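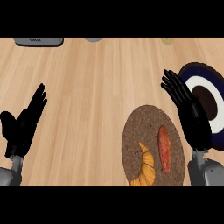
Rodrigo Magalhães asks why his dining table split when it had been oiled on every face, and whether another coat would have saved it.

Short reply: no. Oil slows the exchange of moisture between wood and air. It doesn't stop it. Over a full heating season the board gets to wherever the room is taking it.

---

Longer reply, in pieces. Notes date from 3/17/18, when I wrote up the Antunes table, so the measurements are from last winter's heating and the workshop at Bremberg.

---

Wood barely changes length. Across the grain it swells and shrinks with humidity, and the amount depends on species and on how the board was sawn. Flat-sawn moves more than quarter-sawn, often by nearly double.

---

The Antunes top was 1238 mm wide when it left the shop. In February the owner sent me a reading and it had lost enough to show a line of unfinished wood at each breadboard end. Nothing wrong with the table. The ends stay the same length, the middle gets narrower, and you see the difference.

---

What would have been wrong: glue all the way along the breadboard joint. Then the top can't shrink as a unit, so it opens at the weakest glue line or the nearest check. I suspect this is Rodrigo's case. He says the ends are "really solid", which worries me.

---

Usual fix is to glue the center of the tongue only, peg the outer tenons, and cut their peg holes as slots. The slots go in the tenon – leave the hole in the breadboard round or the peg will wander.

---

Evander Laing points out that figure-eight fasteners do the same job at the apron. Agreed, provided the recess is cut wide enough for the fastener to swing. I have pulled apart tables where it was a tight circle and the screw had simply sheared.

--- 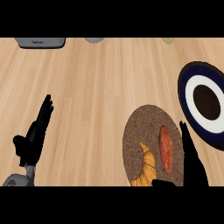 Pale top, grain on the diagonal. Plate at the right edge, food on the woven mat.

---

Grain direction is the first thing to check before you fix anything to a top. Movement is at right angles to the lines. Battens that run across them need slots. Rails that run along them can be screwed tight, within reason.

---

Veneer on a stable core is a different problem and mostly not a problem. Look at the end of the board: if the lines on the face don't continue over the edge as end grain, you probably have veneer, and you can ignore most of this.

---

For scale: a solid panel 500 mm wide that shifts by two mm over a year is behaving well. People hear two mm and shrug. Put it against a rigid steel frame with no clearance and something will give.

---

On meters. I use the pin type from Flellow. It reads low in a cold shop, so I correct for temperature before writing anything down. Take readings on both faces. A difference between them predicts cupping better than either number alone.

---

Custódio Correia wants the slot lengths for the Prindbridge bench. Will post when I find the drawing. The one in the folder is the old version with round holes throughout, please don't build from it.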